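3.2 Where people put the quiet work

I should say up front that I came to this part of the study with a favourite theory, and it didn't survive very well. My theory was that noise decides everything. Put someone near the kitchen and they'll grumble, put them near a window and they'll hum along happily. After reading through 801 diary entries from the Zukach and Stunover offices, I'm a lot less sure of that (and a bit embarrassed about how confident I sounded in the funding application).

The diaries were simple. Each person wrote down where they sat, what they were working on and whether they'd moved since the last entry. We had 92 people to begin with and 67 of them kept it up through to the end of August, a better result than I'd hoped for, given how much everyone hates filling in diaries! I coded the entries myself, then left them alone for a while and coded them again to see if I still agreed with me. Mostly I did. The category I kept changing my mind about was "catching up", which some people used for email and others quite plainly used for gossip.

What came through strongly was that people picked a spot for how it would look to be sitting there. A fair few wrote that they avoided the soft chairs because they didn't want to seem idle, even when the soft chairs were the quietest seats on the floor. One entry just reads "too comfy, felt guilty, moved". I've grown very fond of that entry. 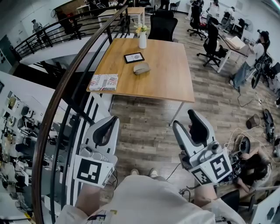
Small tables got far more mentions than I'd planned for, and I ended up giving them their own code. Our questionnaire only asked about desks, meeting rooms and lounges, so anyone who liked perching at a little table had to squeeze it into the "other" box, and they did so at length. The kind I mean is the square wooden one in Figure 4, with its thin white legs and a vase of flowers on top. In the diaries a table like that was treated as neutral ground: fine for one person with a notebook, fine for two people having a chat, and no one felt they'd taken somebody's place. Flowers came up too, usually as a sign that a table was "for everyone", though a couple of people read them the opposite way and thought it must be set aside for visitors.

Figure 4. Small table on a mezzanine floor, open-plan office.

The mezzanine question is harder. Prokopenko, our third office, has no upper level at all, so I can't tell you whether its people would have climbed the stairs for a bit of peace. At Stunover they climbed them mainly for phone calls, and then complained that everybody below could hear. I tried sorting those entries by time of day using the Cukine coding sheet and got a lovely tidy pattern for mornings and a complete mess after lunch. I've left the afternoon entries out of Table 5 for now and I come back to them in Section 3.3, where the seating rules at each office are compared.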